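Slavica Bošković wrote:
> Do we still want dahlias for the Jallport stall? The grower
> has 459 stems and wants an answer by Monday.

Yes to the dahlias, no to the orange ones. Last July we took 21 bunches of orange and my lounge room glowed for a fortnight.
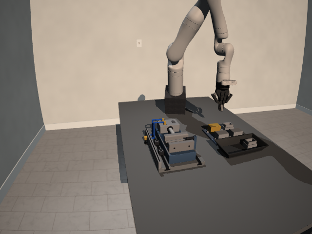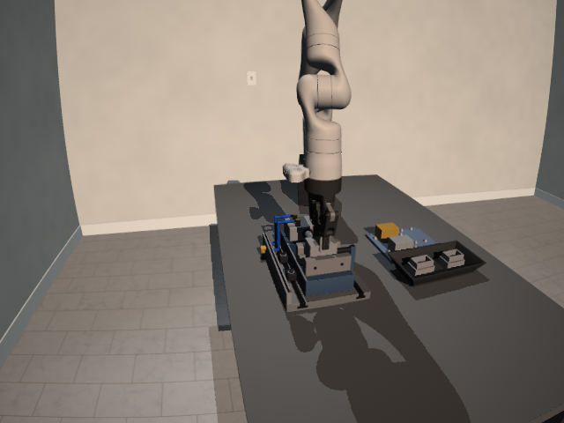 Grey table and robot arm, two views

Gopinath, the buckets are still in my laundry, where they have begun to acquire a character. Please bring the van. Raimonds has the ribbon, in a colour he calls sage and I call hospital.

Noemi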